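I finally cleaned out my recipe folder this week, all 313 of them, and I have feelings! Half were printed off websites that don't exist anymore, and two were the same banana bread with different titles (I've made both and never noticed).

My rule was simple. If I hadn't cooked it since May, it had to make a really good case for itself. The soup section went fast. Desserts took me a whole evening and most of a pot of tea – I kept stopping to read my own notes in the margins, like "less salt!!" and "good but why so many bowls."
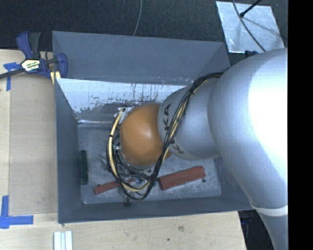 So what do you do with the recipes you love but never make? I gave mine a separate envelope, and I'm picking one out of it every Sunday until it's empty.

First up is a plum cake I clipped from the back of a Somano flour bag years ago. It wants 40 minutes in the oven, but mine runs hot so I'll start checking early. I'm out of plums, too – it might have to be pears. If you've ever swapped one for the other in a cake, please tell me how it went before I buy a whole bag of them!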